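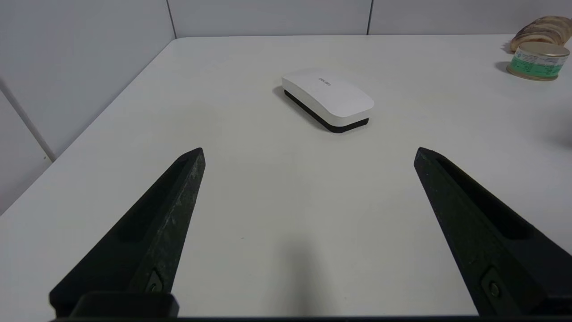 Went to the Tendirero open day on the 27th September, mostly for the free parking, and came away having spent far too long beside one table. The firm does arms for packing lines and was showing its new gripper, the Zokell, on everyday bits and pieces. I expected something shiny. What I got was two black fingers with faint scratches on them and a whiteboard eraser waiting on a white table, with a tin at the back. It was slower than my dad laying the table, but I stayed for 12 goes. Anyone else there?
pipistrel_hull

I was there until the biscuits ran out. Slow is generous. I had time to read the whole leaflet between one pick and the next, and the leaflet folds out.
grumblegear

The slowness is a setting. I asked, and the lad on the stand said they turn it right down when the public are in. We use Isent arms at work and do the same when visitors come round, otherwise people jump and spill their tea.
mossbank

They always say it's a setting.
grumblegear

I preferred the bowl session after lunch, for what it's worth. More going on.

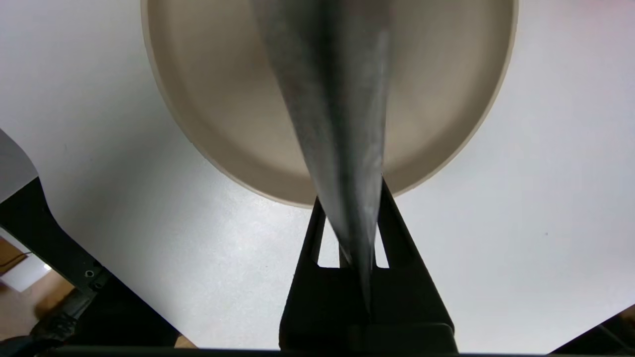 One finger of the gripper and the big beige bowl, afternoon session.

Can't tell you what the grey thing is, it's a blur and I was talking to somebody at the time.
oddsocks_and_solder

My money's on cloth.
pipistrel_hull

Could be anything, that. What interests me is the finger with the triangular holes in it. Is it to save weight, or does it let the finger bend round things? The leaflet had two paragraphs on "our heritage" and not a word on the fingers.
mossbank

Bend, I'd guess, but that one looks pretty rigid to me. Limsakul had bendy ones at their demo in June and you could see them give when they closed on a sponge. They also had sandwiches.
oddsocks_and_solder

So a better show all round, then. I'll say again what I said to the man with the lanyard: if you invite people in to see a robot, don't show them a job a toddler could do. Show it on the line, at full speed, behind glass.
grumblegear

Disagree. I've seen plenty at full speed behind glass and you learn nothing, it's a washing machine. At this one I was close enough to see the scuffs on the fingers, and that told me the thing gets used.
pipistrel_hull

Or dropped.
grumblegear

Or dropped, fine. Did anyone get a price out of them? I was told "it depends" by 2 different people and then handed a pen.
pipistrel_hull

Same, minus the pen. Lead time is about 8 weeks if that helps.
mossbank

6 when I asked. Perhaps it depends.
oddsocks_and_solder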